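How to Ask a Government Office for a Document, and Keep Going Until You Get an Answer

By Tegan Henare

I have been writing to government offices for a good part of my life now, first for a little neighborhood newsletter and later for anyone who rang me up and sounded worried. Somewhere along the way people began asking me to write down how I do it, so I've finally sat down with a pot of tea and done just that. Please don't be nervous! You don't need a law degree, and you don't need to be a reporter. Most countries with a public records law let ordinary people use it, though the details differ from place to place, so do look up your own before you start.

Before you write anything

Spend an evening finding out whether the paper you want is already out there. Ministries put a surprising amount on their websites and then hide it under headings like "Other" or "Archive" (I once found a whole circular on the registration of prayer houses filed under "Forms"). Try the parliament's site too, where written questions and their answers are usually kept.

If you come up empty, work out which office holds the record. Say you want to know what instructions a religious affairs department sent to its regional branches. The department wrote them, but the branches received them, and a branch is often quicker to reply than headquarters. You can write to both, and I generally do.

Writing the request

Keep it to one page. Start with the name of the law you are relying on, then say what you want as narrowly as you can manage. "All documents about religious associations" will get you a refusal or a very large bill. "The circular sent to district offices in January on the reporting of association meetings, with its attachments" gives a clerk something to look for.

Always ask for the attachments by name. I learned that on the Nomel request, where I was sent a lovely two-page cover letter and none of the 558 pages it was covering, and I had to begin again from the beginning.

Say how you would like to receive things (email is fine, and usually free), and ask to be told of any fee before they start copying. You generally don't have to say why you want the document. I used to write long, friendly explanations, being the sort of person who does, and they only gave the office something to argue with.

Sending it and keeping track

Send it in a way that leaves you a receipt. Then write down the date, the office and the reference number. Mine go in an old ledger, and the one I still use as my model reads:

Sent: April 15, 2021
To: Records desk, Tolamo district office
Reference: 3511
Asked for: Circular and attachments

Look up the deadline in your law and put it on the kitchen calendar the same day. When it passes, send a short, polite reminder quoting the reference number. If the reminder is ignored too, many laws treat silence as a refusal, and that means you can appeal.

If they say no

Read the refusal slowly, twice, with a pencil. It should tell you which exemption they're using. If it doesn't, ask. Very often the trouble is with a few names or one paragraph, and you can write back asking for the rest with those parts blacked out. I have had more success with that one letter than with everything else put together. 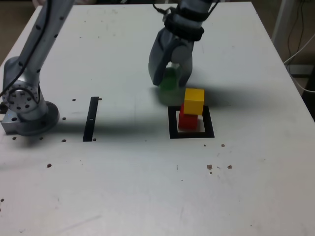 An appeal usually goes to someone higher up or to a separate review body, and the time limit can be short, so don't leave the letter sitting under the fruit bowl as I have done. Attach copies of your request, your receipt and the refusal, and keep the originals at home in a folder.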